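NOTA À IMPRENSA

Semeniuk abre inscrições para o segundo concurso de cartas de reclamação

Gakemside, 14 de abril de 2023. A editora Semeniuk volta a premiar quem se queixa bem. Até ao fim de maio, qualquer pessoa maior de idade pode enviar uma carta de reclamação original, em português, com o máximo de 697 palavras. O limite foi herdado da carta mais longa da edição anterior, dedicada por inteiro a uma torradeira.

O concurso aceita queixas contra empresas, vizinhos, condomínios, estações do ano e parentes por afinidade, desde que os nomes sejam trocados. Ficam de fora os poemas, por decisão do júri, que no ano passado leu 90 e ainda não quer falar do assunto.

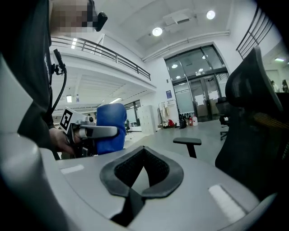 Clotilde Picard lembra que uma boa reclamação exige mais cortesia do que uma carta de amor, e muito mais datas. Queixa-se, aliás, de que quase todos os concorrentes escrevem "venho por este meio" e depois se esquecem de dizer ao que vêm.

O primeiro prémio é de 1000 euros, pago por transferência e sem formulário de satisfação. O segundo classificado recebe 300 euros e o direito de reclamar do resultado por escrito. As melhores cartas serão reunidas num volume da coleção Liretti, com prefácio de Sieglinde Meinecke e margens largas, para quem quiser responder ao autor.

Os textos devem seguir em papel, assinados com pseudónimo e acompanhados de um envelope fechado com a identificação verdadeira. Não se aceitam cartas escritas só em maiúsculas. O júri compreende a emoção, mas tem os olhos cansados.

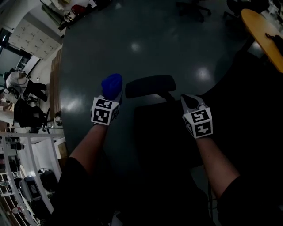 Pode concorrer-se com uma carta que já foi enviada à empresa visada?
Só se nunca tiver sido publicada, e a resposta da empresa, caso exista, não conta para o limite de palavras.

A entrega dos prémios terá lugar na livraria Fulen, em Gakemside, com leitura em voz alta das cartas vencedoras. A entrada é livre. O livro de reclamações estará ao balcão, como manda a lei.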